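Clatstead sets drop-off dates for old electronics

Clatstead residents will be able to hand in unwanted computers, printers and phones at the Doolan Street depot starting in March, the town said.

The town took in 2151 items last year, up from 1443 the year before. Desktop computers made up the largest share, followed by printers.

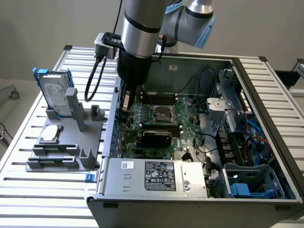 A desktop computer tower with its side panel removed.

Aroha Harawira, who manages waste services for the town, said most of the increase came from small businesses replacing office equipment.

"A lot of it had been sitting in back rooms for years," she said. "People ask us about their files more than anything else, and we tell them to wipe the drive before they come in."

Drop-off is free for households. Businesses pay a flat fee of $24 per load and must book a time slot. The depot will open at 8 a.m. and stop taking items at 3 p.m.

Wastia, the town's hauling contractor, will collect sorted material once a week. Circuit boards and cables are kept apart from metal cases — a change from last year, when everything went out in mixed bins. 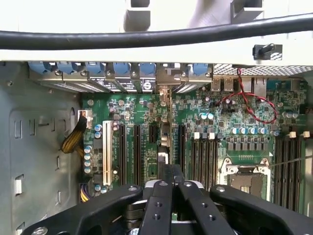
The green motherboard inside an open desktop computer.

Alby Dunstan, who runs the depot, said there will be room for 100 loads a week. Televisions and refrigerators will not be accepted. Loose batteries should be taped at the ends and bagged separately.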